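Fifty-Six Seconds

A short story

The first time Clileo moved by itself, Ottó Lakatos had his sleeve on the table and a green roof in his hand.

He was putting the village back. We called it the village because of the roofs, and because if you spend a whole summer looking at foam blocks you are going to start giving them addresses. Clileo had just bumped the tall house and Ottó had hit pause, and he was leaning in and telling me about a soup, some extraordinary cold soup with cherries in it, and I was laughing, and then the arm went past his ear.

It went slowly! I want to be fair to Clileo. It was running at the speed we used for visitors. It swung over, closed its gripper on empty air where it thought a block should be, lifted the air very gently and carried it away.

Ottó didn't say anything. He set the roof down. I hit the big stop and the brakes clunked, and we both stood there listening to the fans.

"Did you touch it?" he asked.

"I was over here."

"I know. I was hoping you'd say yes."
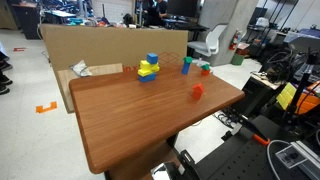
Ilholm, July

I should say that I loved that job more than any job I've had. I was the most junior person in the Kwiatkowski Lab, I had a key that opened one door out of three, and every morning I got to come in and teach an arm to build a little town. When it got one right I used to do a lap of the room. So my first feeling about the fault, after the fright, was a kind of greedy joy. We had a real one. A machine that was paused had stopped being paused, and somewhere in there was a reason, and it was going to be ours!

Jolene Treloar, who ran the lab, did not share the joy. She came over with her coffee, heard the whole thing standing up, and asked Ottó to show her exactly where his head had been. He showed her. She moved her coffee to the other hand.

"Power off," she said. "Tag on the switch. It doesn't get turned on again unless all of us are behind the line."

"It was going very slowly," I said.

"It was going slowly because you'd left it on slow. What was it set to yesterday?"

Yesterday it had been on full. I stopped feeling quite so greedy.

We spent the afternoon in the log. Clostus, the program that told the arm what to do, wrote down everything it thought, and it thought a great deal. Almost 900 lines lay between Ottó pressing pause and me pressing stop. Emiliano Vidal printed them out and laid them along the floor. He walked up and down beside them in his socks. He had written a good half of Clostus, and he had gone very quiet and polite.

"Pause received," he read. "Pause accepted. Holding. Holding. Holding. Then all this is the camera. Holding. And then here it just says Resume."

"Who sent it?" Jolene asked.

"It doesn't say who."

"Can it resume without a who?"

Emiliano looked at the paper for some time. "I would have told you no," he said.

So we tried to make it happen again. We stood behind the line with the stop button on its long cord in Jolene's fist, and I called pause, and we waited, and the arm hung over the village like a heron. Nothing. We did it 20 times that evening. We paused it reaching, we paused it lifting, we paused it with a red cube held up in the air. It was a perfect angel. Around the last few tries Ottó began talking to it in Hungarian, very sweetly, and it ignored that too.

"Maybe I leaned on something," he said.

"You didn't lean on anything," said Jolene.

"I could have leaned on something."

"Ottó. Go home. You didn't lean on anything."

I remember how his shoulders came down when she said it the second time. I've worked in places since where they would have let him think it was his elbow.

On Tuesday Marietjie Hendricks came back from her holiday, sunburned and starving for news, and I told her everything before she had her bag off. She listened to it beautifully. She has a way of opening her eyes wider at each good part. When I got to the soup she put up a finger.

"Wait. He was telling you about the soup, during the pause?"

"Yes."

"All of it? The recipe?"

"He'd gotten to the cherries."

"So how long was the pause?"

Emiliano was already down on the floor, crawling along his paper to find the two times. "Fifty-six seconds," he said.

"And how long did you wait last night?"

We looked at each other. We'd been waiting for what felt like ages each time, arm up, breath held, and then somebody would say okay, next. I checked. The longest was under half a minute. Who can stand and stare at a thing that isn't moving for longer than that? You need a soup!
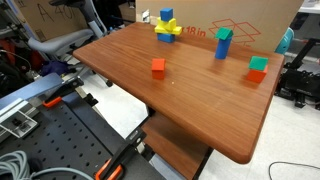
Josefina Urrutia

We built the village again, a plain one with the blue and yellow fellow in the middle that Marietjie called the mayor. I went over both clamps. Then we got behind the line, all five of us, and Jolene took the button.

"Pause," I said.

The arm stopped. Emiliano had his watch out. Nobody had planned what to talk about, so Marietjie told us about her holiday, which had involved a ferry and a wrong suitcase, and she told it well, but I don't think a single one of us took in a word. I was watching the gripper. I have never looked so hard at anything.

"Forty," said Emiliano. "Fifty."

"And it was full of wetsuits," said Marietjie. "Full. Little children's ones."

At fifty-six the arm dipped, as easily as you'd pick up a spoon, and went for the mayor's head.

I screamed. I am sorry to say it was a scream of delight. Jolene had the button down before the sound was all the way out of me, and the arm locked where it was, and Marietjie was hopping on the spot, and Ottó sat down on the floor and put both hands over his face. When he took them away he was grinning like a boy.

"I didn't lean on it," he said.

It took Emiliano until dark to find the rest. The pause was kept in the same place as the camera connection. The camera dropped out now and then if the arm was still, as cameras will, and after a set time Clostus gave up on the old connection and made a fresh one, and the fresh one started out clean, and clean meant go. That was the Resume with no who. He had written those lines himself, in the spring, on a train, and he could remember being pleased with them. He said this out loud in front of everybody, and then he said it again in the report, with his name on it.

Jolene made two rules that night and wrote them on the back of one of the log pages. A pause is for the arm and a stop is for people. And you do not put any part of yourself over that table unless the brakes are on, your own hand put them on, and you heard the clunk. She taped it up at eye level. It was at her eye level, and she was tall, so I had to tip my head back to read it every morning.

Emiliano fixed the code in a day and we tested it for a week. We paused Clileo for one minute, for ten, for the whole of lunch. I got very good at waiting. Ottó finished the recipe at last (you stir the sour cream in at the end – off the heat, or it splits) and I wrote it in the margin of the test sheet, next to the word PASS.

The sheet went into the binder like that. Jolene initialed it without a word, and a day or so later she asked him whether the cherries had to be fresh.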